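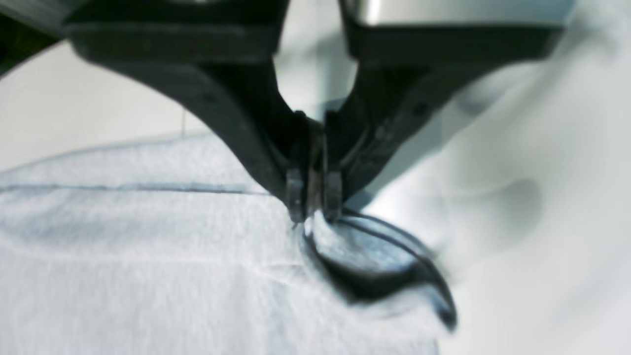

Who may change the grip force limit of a cell while people are working beside it?
Only the shift lead, and only after the arm is stopped and the change is written in the cell log.

This rule was the first one we agreed in the Kevus project, and most of the work in February was about making it real in daily use. Before, there were three different versions of the log sheet. Tyyne Ojala has put them together into one, and the old sheets are withdrawn. The handling rules for garments now have 11 points. Two of them are still under discussion with Hirvonen - the one on restart after a dropped garment, and the one on loose threads. 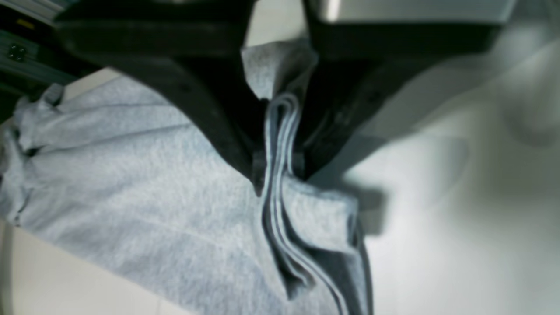
We also went through the older log entries, 489 in total, to see how well people follow the rules when no one reminds them. In 53 entries the name of the person who released the stop was missing. Obsa Demissie thinks the field was too small and placed badly, and I agree with him. It is now at the top of the sheet.

The training at Plulus is later than planned. Orvokki Kallio has given the short course to the day shift, but the evening shift still waits for it. We ask to move this part of the budget to the next period. The total sum stays the same. 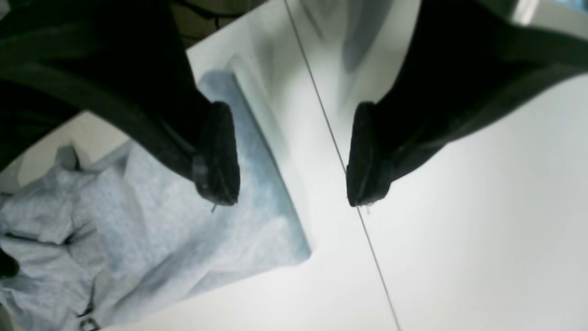
For the next period we plan to finish the two open points, to translate the rules into Finnish, and to let Siiri Lehtinen check them against our risk assessment. She has not worked on the text before, and for this reason we chose her.

Tapio Koskela
March 16, 2024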